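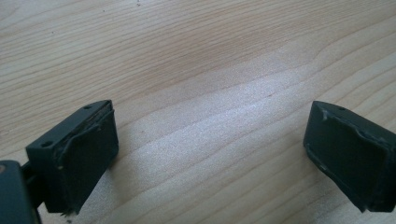
Wood grain is the pattern and direction of the fibers in a piece of wood, as seen on a cut or split surface. The word is used loosely. A carpenter may mean the direction in which the fibers run, a furniture buyer usually means the visible pattern, and a wood scientist will often avoid the term and speak of fiber alignment, texture and figure separately. On many tabletops the pattern shows as long, gently wavy bands, with darker tan streaks between paler cream-colored ones. Such bands are the growth layers of the tree, and their shape depends on how the board was cut from the log.

Growth layers

In places with a cold or dry season, a tree adds one layer of new wood each year under the bark. Wood formed early in the season (earlywood) tends to have wide cells with thin walls and is often lighter in color. Wood formed later (latewood) is denser and often darker. The contrast is strong in larch, Douglas fir and southern yellow pine and weak in basswood and birch. Many tropical trees grow through most of the year and show faint layers or none.

Kinds of grain

Straight grain runs parallel to the length of the trunk. It splits cleanly and is preferred for tool handles, ladder rails and shingles. Spiral grain winds around the trunk, and boards sawn from such a tree tend to twist as they dry. Interlocked grain changes direction from one group of layers to the next and is common in mahogany and sapele. It is hard to plane and tears easily. Wavy or curly grain rises and falls in short waves and is valued for violin backs and veneers.

Cutting the log

Plain-sawn boards (also called flat-sawn) are cut so that the growth layers meet the face at a low angle. The middle of the board often shows arches or peaks, known as cathedral grain. Quarter-sawn boards are cut with the layers close to upright, giving narrow, even lines and, in oak, shiny flecks where the rays are exposed. Plain sawing wastes less of the log. Quarter-sawn boards shrink less across their width and are used for drawer sides, soundboards and good flooring.

Working with the grain

A plane or chisel cuts smoothly when the fibers slope upward in the direction of the stroke. Going the other way, the edge catches the fibers and lifts them, which is called tear-out. Where the slope reverses within a board, woodworkers use a very sharp blade set for a thin shaving, or a scraper. Sanding across the grain leaves scratches that show up under stain.

Wood also swells and shrinks far more across the grain than along it. A wide tabletop is therefore fastened to its frame with buttons or slotted screws that let it move - a top glued fast on all sides will often crack.

Imitation grain

Painting cheap wood to look like a better kind is called graining. The painter lays a pale ground coat, brushes a thin brown glaze over it, and draws the pattern with combs, rags and a rocker. The workshop of Henrike Lindemann in Trenau grained doors and paneling for nearly 400 houses, and 6 of its sample boards survive in the town museum. Her pupil Carola Bauerfeind kept a notebook of 8 glaze recipes, 4 of them for oak. Graining went out of fashion as printed papers and films became cheap, though it is still used in the repair of old interiors.

Other uses of the word

Leather, paper and stone are also said to have a grain. In paper it is the direction in which most of the fibers lie, and a sheet folds and tears more easily along it.

See also: Dendrochronology, Figure (wood), Knot (wood), Quarter sawing, Veneer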